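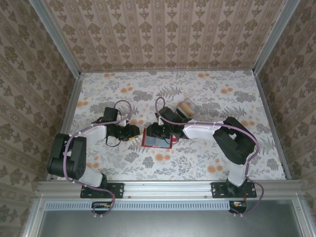

You have to go on a printing day or you'll only see half of it, a reader wrote to me last summer, and please don't skip the upstairs room like I did. I'm so glad I listened, because the upstairs room at the Wisetham wallpaper works turned out to be my favorite part of the whole trip.

Last updated: Jan 26, 2024
2,353 shares

We drove over for the open day in July, with the windows down and a bag of cherries on the back seat, and still managed to miss the turn. The works sits behind a feed store, and the sign is small and green and mostly covered by a hedge. Parking is in the field. Wear shoes you don't mind getting dusty!

The tour started in the paper store, which smells like a school supply closet in September, and went on to the mixing room, where the colors stand in tubs with a dab of each one dried on the lid. I had always thought of beige as one color (my own hallway is beige, I'm sorry to say) and they had a whole shelf of it. Our guide let us hold two sheets up to the window, one warm and one a little pink, and after that I couldn't stop seeing the difference.

Then the printing. They run a surface press for the longer orders and do the small ones by hand with wooden blocks, and we stood behind a rope and watched a damask go down in stripes, one length after another. Each length takes about 20 minutes by hand. The printer taps the back of the block with a little mallet, lifts it, steps to the left, and does it again. My husband, who had come for the cherries and the drive, stayed at that rope longer than anyone.

Upstairs is the pattern room. It has wide flat drawers full of old papers, and you may open the ones with a ribbon on the handle. I found a leafy one called Pandia that I would happily have put in a bedroom, and a very loud stripe called Vurkero that I would put in a powder room and nowhere else. There was a big scenic paper too, made for the Dela Peña hotel, all palms and balconies, with the pencil notes still in the margins — "less blue here," says one, underlined.

Lunch was egg salad sandwiches and lemonade in the yard. The shop sells roll ends by the foot, and I came home with three of them, none long enough for a wall. One has lined the dresser drawers. The other two are still in their tube behind the door.

The stairs to the pattern room are steep and there's no elevator, so call ahead if that's a worry, and they'll bring some of the drawers down for you.

3 comments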